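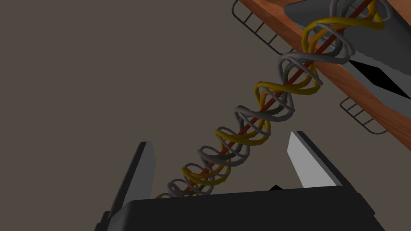
Chapter 5
Position Faults and Loss of Target

5.1 Introduction

A robot arm can be in the wrong place without reporting an error. The joint controllers hold their commanded angles, the drives draw normal current, and the status word reads clear. The fault lies earlier in the chain, in the number that was sent. Faults of this type are called position faults. They account for a large share of damaged fixtures and dropped parts, and they are often logged under some other name.

This chapter covers position faults in arms fitted with a two-finger gripper and a wrist camera. Joint faults, which do set an error flag, were treated in Chapter 4. Before starting, the reader should be able to convert a tool pose from the base frame to the camera frame.

5.2 The Kimlow Case

The Kimlow cell was built in the Zodorside simulator to test a pick routine before the arm was installed. The routine moved the open gripper to a pre-grasp pose, checked the target in the wrist view, closed the fingers, and lifted. Over 622 runs were made. In 22 of them the routine reported a completed pick with nothing in the gripper.

The first review looked at finger force. The force threshold had been set low so that thin parts would pass, and friction in the finger model was enough to exceed it. Raising the threshold removed the false reports. It did not remove the fault. The arm still went to the wrong pose, and it now stopped there with a grasp error.

The second review went back to the wrist view at the end of the approach. A view that shows open fingers and plain background gives the grasp planner nothing to work on. Objects near the side of a finger are a further problem, as a detector may return a partial outline and place its center in the wrong location.
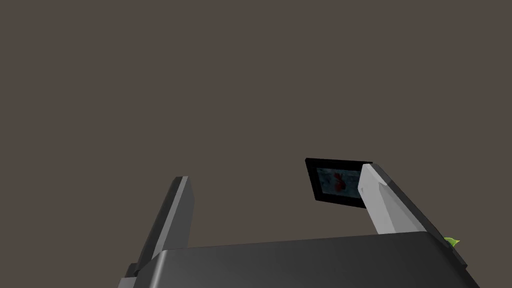 Figure 5.1 Simulated wrist view. The space between the fingers is empty, and the right finger hides part of a small picture frame.

The cause was a stale transform. When the tool was changed, the new camera offset was stored in the tool table, but the planner kept the copy it had loaded at startup. Runs made after a restart used the correct offset. Runs made before it did not. Nothing in the log recorded which offset was in use.

5.3 Terms

Commanded pose: the tool pose sent to the controller.

Measured pose: the tool pose computed from the joint encoders. It agrees with the commanded pose in a pure position fault.

True pose: the pose of the tool relative to the work. It must be found by some means other than the encoders.

Target loss: the condition in which the object to be grasped cannot be located in the sensor view at the time the grasp decision is made.
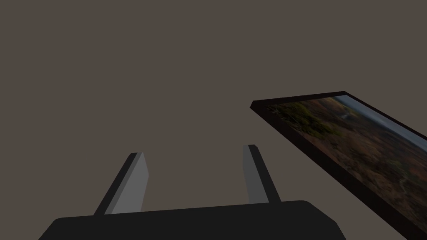 193

5.4 Safety Limits

A position fault defeats any protective limit computed from the same bad offset. If the keep-out zone and the planner share one tool table, both move together, and the arm may enter the real zone while the software shows clearance. Store the limits in the safety controller and check them against a fixed reference mark after every tool change.

Do not use the wrist camera as the only check. Run the first approach at reduced speed, with the fingers open and the closing command disabled. Stop at the pre-grasp pose and compare the target location with the stored value. If no target is found, the routine must return to its last safe pose and wait for a manual reset. Automatic retry is not permitted in this state.

Section 5.5 derives the error in tool position caused by a small error in camera offset. The Bermúdez test for stale transforms follows in Section 5.6.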